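Dorkengate Bin Planner
Task planning and perception software for two-arm sorting cells

Dorkengate is the planning package in the Olar control suite. It takes a written sort rule, looks at the bins on the table, and gives each arm its next pick. It runs on the cell PC next to the arm drivers and needs no cloud connection.

The planner handles up to 10 bins in one cell. Bins are told apart by color and by rim outline, so a blue, a red and a clear white bin can share a plain table without printed markers. Items are tracked per bin. If an item can't be reached because an arm is over it, the planner marks it as blocked and picks another one, or asks the arm to back off first.
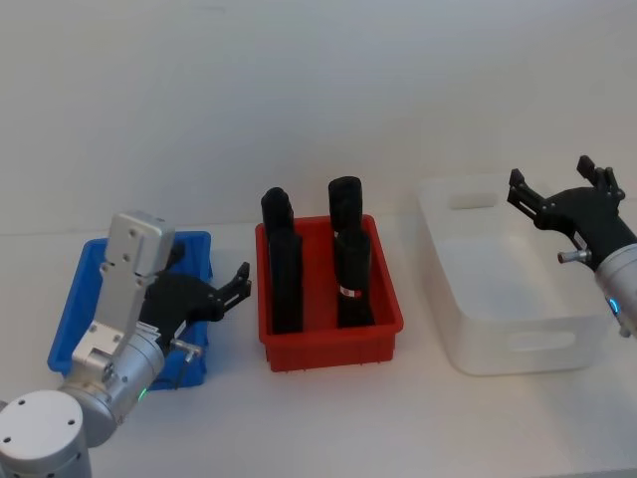

One reader of the May release notes asked whether the two arms ever fight over the middle bin. They can't both hold it. The planner treats each bin as a lock, and the second arm waits outside the rim until the first has cleared it. The wait distance is set per arm.

What's in the package

Planner core, with the rule editor
Bin and item detector (depth camera optional)
Grasp library for two-finger grippers, upright items
Replay viewer
Driver links for Premham and Baluyot arm controllers

The detector is the part most customers retrain. Dark, upright items standing close together are the hard case, and a narrow label band is often the only feature that separates one from the next. The stock model was trained on 1,967 labeled bin views. To add your own item, record it in each bin it may stand in, draw the outlines in the replay viewer, and run the training job overnight. 316 views is the minimum the job will accept.

Clear and frosted bins are found by their rims and handle openings. Turn on the rim setting for these; it is off by default.

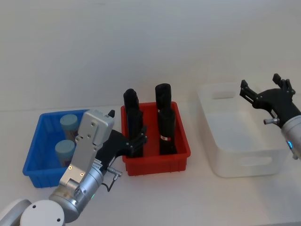 Could the log be made to show why a pick was skipped, a user on the support board wanted to know, since "blocked" covers too much. Version 4 splits it into blocked by arm, blocked by item, and low confidence. All three can be filtered in the replay viewer.

Price and license

One cell license: $780 per year, both arms included. Updates and board support are part of the license. The grasp library can be bought alone for use with another planner.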